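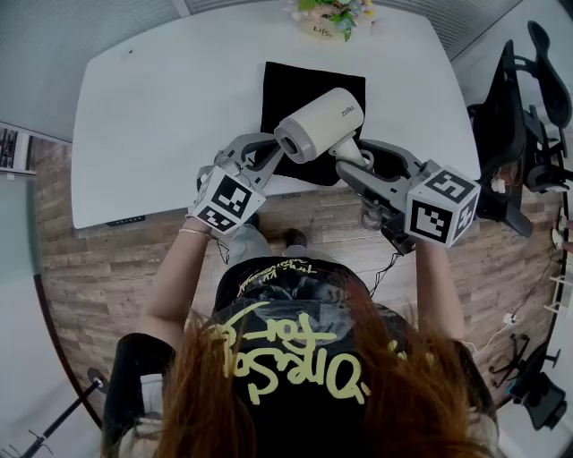 Clurneck – carnet de visites pour équipes de maintenance

Bonjour et bienvenue ! Clurneck est une petite application de planification et de suivi des interventions, pensée pour les techniciens qui passent la journée d'un client à l'autre et pour la personne qui, au bureau, doit savoir quelle chaudière a été révisée et quelle pièce il faut recommander. Nous l'avons d'abord écrite pour nos propres besoins chez Hisura, puis des voisins nous l'ont demandée, puis les voisins des voisins, et voilà comment on se retrouve à rédiger un README un peu plus sérieux que le précédent (qui tenait en deux lignes, dont une fausse).

Version décrite dans ce document : 3, publiée le 30 novembre 2018.

Ce que fait l'application

Chaque intervention est une fiche : une adresse, un créneau, un technicien, une liste de pièces et un champ de notes aussi long que vous voudrez. Le technicien ouvre sa journée le matin, même sans réseau, et les fiches se synchronisent dès que le téléphone retrouve une connexion. Au bureau, on voit les mêmes fiches sous forme de calendrier, et on peut les faire glisser d'une personne à l'autre – c'est de loin la fonction que nos collègues préfèrent, et celle qui nous a donné le plus de mal !

La signature du client se fait au doigt, sur l'écran. Le compte rendu part ensuite en PDF à l'adresse de votre choix. Le modèle se trouve dans le dossier modeles et se modifie avec n'importe quel éditeur de texte. Pensez à garder une copie de l'original avant d'y toucher.

Installation

Il vous faut un serveur Linux avec PostgreSQL et Python 3. Copiez le fichier config.exemple en config.local, renseignez le nom de la base et le mot de passe, puis lancez :

./clurneck installer
./clurneck demarrer

Le serveur écoute sur le port 1549. Si ce port est déjà pris chez vous, changez la ligne port_ecoute dans config.local, puis redémarrez. Les téléphones, eux, demandent l'adresse complète du serveur à la première ouverture et la gardent ensuite en mémoire.

Données d'essai

Le dossier essais contient un jeu de fiches fabriquées par Bohdana Symonenko, réparties entre 4 techniciens. Les adresses ne correspondent à aucun client. On y trouve exprès des créneaux qui se chevauchent, des fiches sans technicien et des noms de rue avec tous les accents possibles, ce qui nous a déjà épargné bien des soucis. Pour les charger :

./clurneck charger essais

La commande vide la base avant de la remplir. Ne la lancez surtout pas sur votre base de travail, j'en parle d'expérience et Bohdana m'en parle encore.

Limites connues

Une importation accepte jusqu'à 1000 fiches par fichier CSV. Au-delà, découpez le fichier en gardant la ligne d'en-tête dans chaque morceau. Les fichiers venant de Gukness utilisent le point-virgule comme séparateur : ajoutez l'option --separateur ";" à la commande.

Les interventions qui passent minuit s'affichent sur le premier jour seulement. Kanokwan Duangkaew y travaille et nous espérons livrer la correction en décembre. Le changement d'heure, en revanche, est géré correctement, à condition que le fuseau du serveur soit bien réglé.

Contribuer

Les corrections de traduction sont aussi précieuses que le code, alors n'hésitez pas, même pour une virgule ! Ouvrez un ticket en indiquant votre version, le modèle du téléphone et ce que vous faisiez au moment du problème. Pour une modification plus importante, écrivez d'abord à Bijan Golestani, qui relit tout ce qui touche à la synchronisation. Les messages de commit peuvent être en français ou en anglais.

Licence et remerciements

Le code est distribué sous licence MIT. Les icônes sont d'Oksana Stasiv, qui nous autorise à les redistribuer avec l'application. Un grand merci aussi à l'atelier Tymoshchuk, qui a essuyé les plâtres de la première version avec une patience admirable et nous envoie toujours des rapports de bogues très détaillés.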